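Two Cups

Got in from Steltside a little after 4. Shoes still on. Coat too, then off, then on the floor.

She'd said fifteen minutes. The text said fifteen minutes. That was on the stairs, with the bag strap cutting into my sholder and the neighbor's radio going through the wall.

Kettle. Cups. Do the thing with your hands, my mother used to say, and your head will catch up.

No tea in the house. None. The Damska tin had a button in it and a rubber band. I could of run down to the corner but then she'd ring and I'd be out, and that would be that - another three years. So, water. People drink hot water. My grandmother did, every morning, standing up.

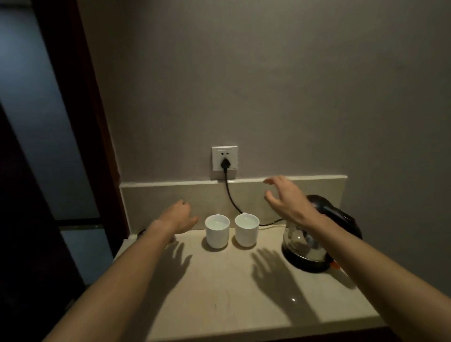
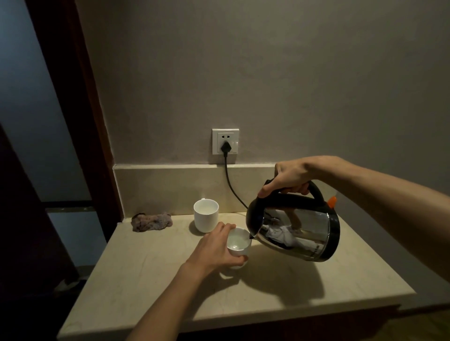
Two white cups by the kettle, the afternoon she came.

I thought about what to say first. Sorry, obviously. But sorry for the money or sorry for the wedding? 3000 was what I owed her and I had 289 in an envelope behind the bread. Not even a round number. I'd counted it twice on the bus, under my coat, like a thief.

Don't mention the envelope. Mention the envelope. Give it to her at the door and get it over with.

Which cup for her. The one on the right, no, the other. Stupid.

Then the buzzer - long, the way she always leaned on it, as if the whole building owed her - and I went down the hall in my socks with one shoe in my hand.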